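3.2 Storage and return of children's hand tools

The second strand of the study concerned what happened to the tools between gardening sessions. Magbanua and Yap (the first and third authors) visited 63 households and 2 nursery gardens in the Javier district, and recorded 411 returns of a tool to its storage place. Each family was asked to keep its usual habits. Adults were interviewed in April, once the beds had been dug over, and their answers were coded by Layug using the scheme set out in Section 2.4.

Three kinds of storage were common: a hook or rail, a deep bucket, and a shallow open tray. Families who used a bucket often said that the smaller tools were hard to find — a complaint that came up less among those who used trays. Several parents mentioned colour as the means by which a child asked for a tool, even when the child already knew its proper name. Gyamfi's earlier work on kitchen utensils reports a similar pattern.
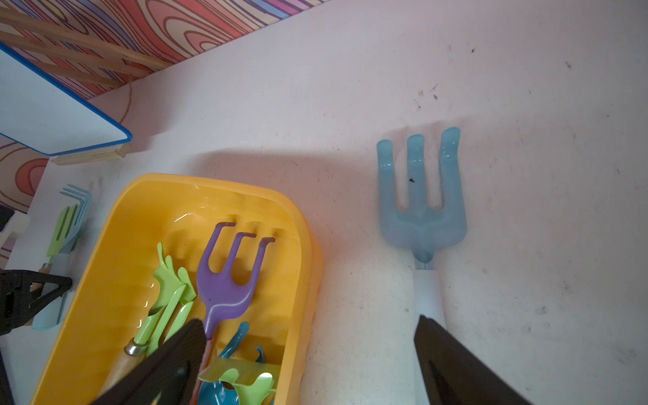
Figure 4. Children's garden tools in and beside a yellow tray.

Tray storage raised a question of coding, namely whether a tool lying close to its tray should be treated as put away. We decided that it should not. Under this rule the purple rake in Figure 4, which leans inside the yellow tray, is scored as stored, while the light blue fork lying flat on the white surface is scored as out. Dela Peña coded a share of the returns separately, and differences were settled by discussion. Tools resting across a rim were entered under a third heading and are treated in Section 3.3.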